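Kids' Science Desk > Machines > How Robots Learn
Filed under: Robots, Ages 8 to 12

How a Robot Learns to Pour

Pouring a drink is easy for most people over the age of five. For a robot it is one of the harder jobs in the kitchen. A research team at the Cladeo lab wanted to know how many lessons a robot needs before it can do it well.
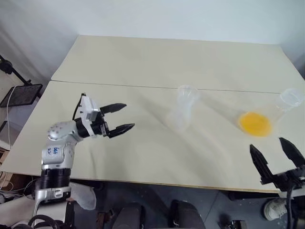
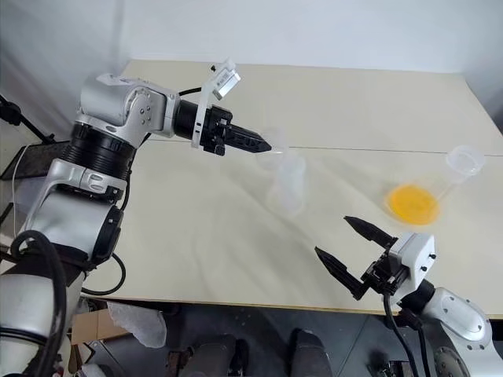 The team's method is called learning from demonstration. A person steers the robot's arms through a task, and a computer saves every movement. Each saved turn is one lesson. After many lessons, a program called Pace looks for what they have in common and works out how to move the arms by itself. Clear plastic cups are a tough test for it. Look at how hard it is to find the edges of the upright cup against the pale table. The orange or yellow liquid is much easier to spot, and the same goes for a robot's cameras.

The Cladeo team recorded 1178 lessons. Then they trained Pace twice. The first time, it got only 60 of the lessons. The second time, it got all of them.

Both versions were given the same test, which was 60 tries at pouring from one cup into another. The version with fewer lessons got 31 tries right. The version with all the lessons missed only 2.

Why did the extra lessons help? People never do a job exactly the same way twice. Sometimes they tip the cup slowly, and sometimes they start from the other side. A robot that has been shown many ways to pour has a better chance when a cup is in a new spot.

The researchers also kept the lessons that went wrong. They put a label on each one so Pace could tell a mistake from a good pour.

Next, the team wants to try mugs and bowls.

Words to know
Gripper: the part of a robot arm that holds things.
Demonstration: showing how something is done.

Comments (3)

Erkirer: My class read this on Thursday. We want to know if it can pour milk.

cloritz: 1178 is a lot of pouring. I would get bored.

Erkirer: We tried it with our eyes closed and spilled on the second cup.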